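Speaker notes, "Will it do the dishes?" Pemberg, Friday, July 10, 2026

Start without a slide. Ask who owns a robot vacuum. Ask who has moved furniture to make the robot vacuum happy. Wait for the laugh - if none comes, move on quickly.

Mention Ekene Fashola's rule: never trust a demo that's shorter than the setup. Then next slide. 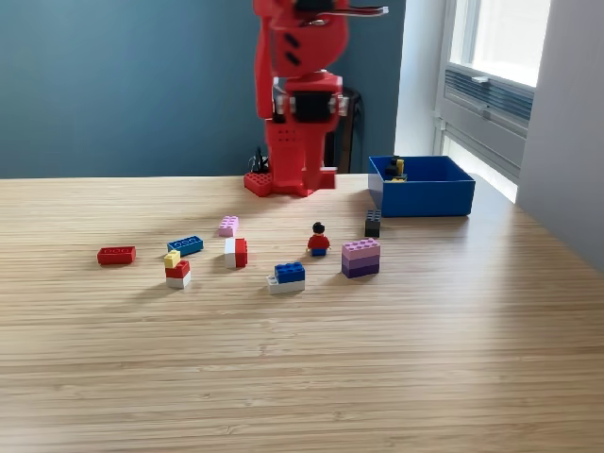
Tidying up is my favorite test because a four-year-old can do it and will refuse to. A machine won't refuse, so we're ahead there. But look at what's on the table. Bricks lying on their sides, bricks stacked on other bricks, and one little guy in a red shirt standing in the middle of it all. Two thin metal fingers have to deal with every one of them. Is the purple stack one thing or three? Ask the room. They will argue.

Shop floor next. Drunum wanted 500 parts sorted a shift. Parts all alike, same tray, same angle: fine, buy the arm. Mixed returns: keep Povilas Pärn.

Questions. Someone will ask about laundry. Sigh first, then answer.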